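March
by Ibsa Moges

I started to learn the names of birds this winter, at the age of 31. In my first language I know maybe four of them, so the English names came to me first – a strange feeling.

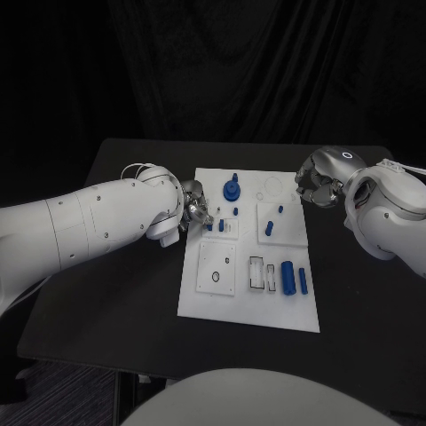
My neighbor Adaeze lent me her old field guide. It has 700 species and very small print. I read two pages each morning with my coffee, and by evening I forget one of them.

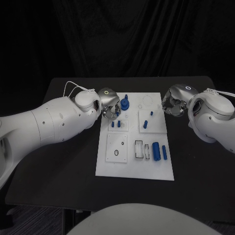 On Monday I walked to the pond in Kirkbridge and heard a wren before I saw it. I said its name out loud – quietly, but a man with a dog still looked at me.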